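Perception and Planning for Household and Office Tasks
Handout 7: What a policy has to know before it touches anything
Clitudthorpe course notes, Dumisani Kruger

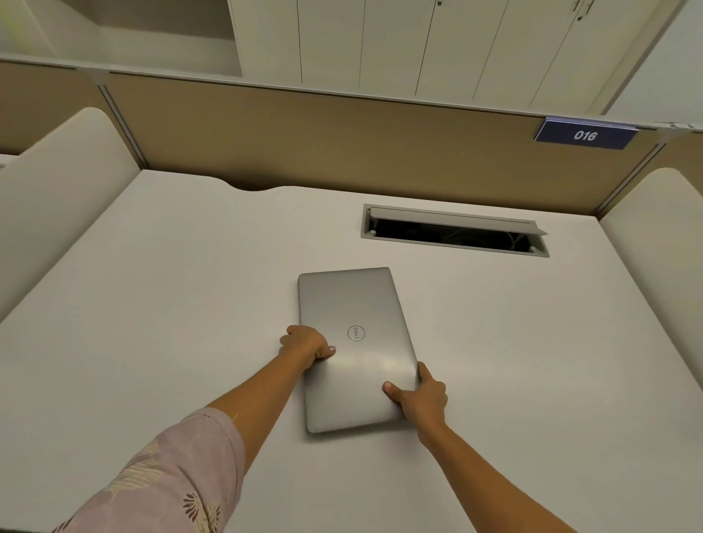
1. The claim we are testing

Papers in this area like to say that a model "understands the workspace." Read that phrase with suspicion. Usually it means that a network was given head-camera images, produced labels or motions, and scored well on images much like the ones it was trained on. These notes take one ordinary case, two hands on a closed laptop at a desk, and ask what a program can get out of a single view and what people quietly add to it afterward.

2. What a detector will give you

A decent off-the-shelf detector should find the laptop and both hands. Segmentation is harder than it sounds. The lid is pale silver, the desk is matte white, and there is a soft highlight on the lower half of the lid. Anything that leans on color contrast will have a bad time along that edge. If your mask stops at the highlight, your estimate of the laptop's size is wrong, and so is every grasp you compute from it.

The logo is useful, up to a point. It reads DELL, and the print is tilted in the view, so it tells you something about how the lid is turned. It says nothing about weight, whether the machine is on, or how stiff the hinge is. I still get project reports that fill in a mass from a brand name. Please stop.

3. Contact

Look at the grips. On the left, the fingers curl over the edge and the thumb rests on top. On the right, the fingers wrap under the corner with the thumb flat on the lid. Most of the contact you care about is hidden by the object. A hand-pose estimator will happily return positions for the hidden fingers anyway. Those numbers are a prior with decimal places. Plot the confidence next to them or leave them out.

Nor can you recover force. A thumb resting on a lid and a thumb pushing down hard on it can look the same to a camera.

4. Intent, or the lack of it

Is the laptop being put down, picked up, turned or slid? One image cannot say. In the Deklow exercise last January, students labeled single images with verbs, and most of them were sure of their answers. Then they saw the neighboring images. I would like you to remember how that felt when you read a table of "action recognition accuracy" with no mention of how many images went in.

5. Planning around the desk

Suppose the goal is "move the laptop to the back of the desk." A planner with a flat-table model will slide it straight back. The real surface has a raised cable flap with a dark opening under it, a curved notch at the back edge, and padded dividers on both sides. A flat-table model contains none of them. The flap is the one to worry about: it is thin, it sticks up at an angle, and depth sensors often drop thin parts as noise.

The number plate on the partition, 016, is tempting for localization. Fine, but check that your text reader keeps the leading zero. Pillay, our mapping tool, stores plates as integers by default and you will end up at desk 16, if there is one.

6. Numbers to distrust

The Drokby baseline was trained on 1,000 clips and tested on 175. Both sets came from the same rooms. Its authors report this in a footnote. When we held out whole rooms, the planner failed 30 times, and the summary log marked most of those runs "complete" because the arm had reached its last waypoint. Where the object ended up was never checked.

7. For next session

Write a success test for the task in section 5 that does not use the robot's own joint positions. One page is enough.

Run your segmentation with the brightness raised and lowered, and bring the worst mask, not the best one.

Read the Drokby appendix, including the footnotes.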